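機器情報通信 2019年3月号

双腕作業ユニット「Remwood」評価貸出の受付について

当部門では、布やシートなど形の定まらない材料を扱う作業の自動化に関し、かねて会員各位よりお問い合わせをいただいておりました。このたび、Bistow社が提供する双腕作業ユニット「Remwood」について、評価用機材の貸出を開始いたしますので、概要をお知らせいたします。

1. 機材の概要

本ユニットは、2本のアームと交換式の黒色グリッパ指、手首部の小型カメラ、および作業手順の登録用ソフトウェアで構成されております。硬質部品の搬送に加え、シート材をつまむ、折り返しに沿わせるといった動作を一つの手順として登録できる点が特長です。

評価は技術担当のLeif Briem氏およびAnežka Murín氏が行い、白い管状の支柱と布からなる枠体を対象といたしました。指先の表面には細かな凹凸があり、薄い材料に対しても過大な把持力を必要としないとの所見が得られております。一方、光沢のある黒いシートを敷いた作業台では、照明の角度により手首カメラの画像に明るさのむらが生じるため、導入に際しては照明条件の事前確認をお勧めいたします。

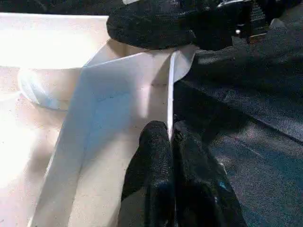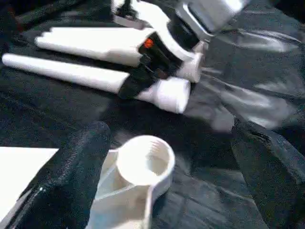
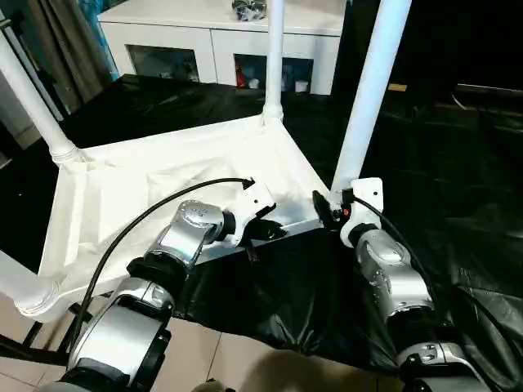

枠体を対象とした作業(3枚目)

2. 貸出の条件

貸出台数は5台、期間は1回につき11日間といたします。搬入および据付はBistow社の担当者が行います。設置には電源設備のほか、アームの可動範囲に人が立ち入らないための区画が必要です。区画の寸法および床の耐荷重については、申込後にお送りする設置要領書をご参照ください。

交換用の指は6組を同梱いたします。摩耗による交換は貸出料に含まれますが、改造または薬品の付着による損傷については、実費をご負担いただく場合がございます。

3. 講習について

初めて利用される事業所には、Stulgate研修室において操作講習を実施いたします。講師はFadwa Salem氏が務め、手順の登録、両腕の干渉確認、非常停止後の復帰操作を扱います。講習を修了された方が1名以上在籍することを、貸出の要件といたします。

4. 申込方法

所定の申込書に対象材料の種類、厚さ、想定する作業内容をご記入のうえ、機材管理係(担当 Stela Stanciu)までご提出ください。材料見本を添付いただいた場合は、事前に把持の可否を確認し、結果を書面にて回答いたします。初回の貸出は5月を予定しております。申込多数の場合は、未利用の事業所を優先いたします。

なお、評価報告書(全158ページ)は資料室にて閲覧いただけます。複写を希望される場合は、資料室備付けの用紙によりお申し出ください。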